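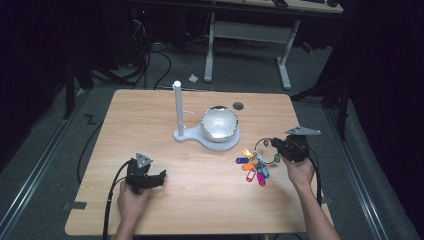
Endotwood Records Storage provides offsite custody of paper records, microfilm and architectural drawings for organizations that are required to keep them and do not have suitable space. The company operates two storage buildings and one retrieval office. It does not sell shredding equipment, office furniture or scanning hardware.

Scope of service

Services are limited to intake, indexing, storage, retrieval, reshelving and authorized destruction. Clients are primarily law offices, dental and medical practices, school districts, surveyors and small manufacturers. The minimum account size is 12 cartons. There is no maximum, although accounts above 3000 cartons are assigned a dedicated aisle and are billed by the aisle.

Records are accepted in standard letter/legal cartons with an attached or separate lid. Overfilled cartons, cartons closed only with tape, and cartons with previous barcode labels still in place are repacked at intake, and the repacking is itemized on the first invoice. Rolled drawings are accepted in tubes. Flat drawings are stored in drawers at the Sorrentino building only.

The company does not accept nitrate film, loose batteries, biological samples, cash, or items held as evidence in an open criminal matter.

Facilities

The Sorrentino building is the older of the two. It was built as a dry goods warehouse and has a concrete slab, masonry exterior walls and a single loading dock. Shelving is steel, anchored to the slab, with the lowest shelf raised 6 inches above the floor. Temperature and relative humidity are logged in each aisle. The microfilm vault is a separate room inside the building with its own air handling unit.

The Zomau building is used for long-term cartons with a low retrieval rate. Cartons are normally moved to Zomau when they have not been requested for two years, unless the account agreement states otherwise. The move does not change the client's rate. Retrieval time from Zomau is one business day longer than from Sorrentino, and clients are notified in writing before the transfer takes place.

Both buildings have wet-pipe sprinklers in the general storage areas. The microfilm vault has a clean agent system. Inspection reports for either building are available to account holders on request.

Indexing and control

Each carton receives a barcode at intake and is assigned to a shelf location. The carton record includes the client's own reference number, a description of contents, the date range of the contents, the retention category and the earliest permitted destruction date. File-level indexing is available at additional cost and is recommended for patient charts and closed legal matters, where a single folder is more likely to be requested than the full carton.

The company uses Stuner, an inventory system written and maintained in-house. Stuner records every movement of a carton, including movements between shelves, and retains the identity of the employee who made the scan. Entries cannot be deleted. Corrections are made by a second entry that refers to the first. Clients have read access to their own records and can export them as a spreadsheet at any time, including after an account is closed.

A physical audit of 200 randomly selected cartons is carried out each month. Discrepancies are reported to the affected client whether or not the carton has been located.

Retrieval and delivery

Requests received before 2 p.m. are delivered the next business day. Requests received after 2 p.m. are processed the following morning. Rush delivery is available for cartons held at Sorrentino and is charged per trip, regardless of the number of cartons. Files are released only to persons named on the client's authorization list. Verbal changes to the list are not accepted.

Clients may also review records on site. The reading room is open on Wednesday and by appointment on other days. It has a flatbed copier, a microfilm reader and a large table for drawings. Food, drinks and ink pens are not permitted in the room.

Destruction

Destruction requires written approval from the client for each batch. The passing of a retention date does not by itself authorize destruction. Approved cartons are held for 12 business days before processing, and approval may be withdrawn during this period without charge. A certificate listing every barcode in the batch is issued when processing is complete. Cartons under legal hold are flagged in Stuner and cannot be added to a batch until the hold is released by the person who placed it or by a named successor.

Management

Endotwood is privately owned. Bienvenido Galang is the general manager and is responsible for both buildings, client agreements and the monthly audit. He previously managed the records section of a county engineering department, and the drawing storage procedures used at Sorrentino are based on that work. Questions about retention periods should be directed to the client's own counsel or licensing body. Staff can explain how a retention category is applied in the index but do not advise on which category is correct.

New accounts begin with a site visit, during which cartons are counted and their condition is recorded. A written quotation follows. Site visits are not scheduled in December, when the annual shelf inspection takes place.

Last updated: December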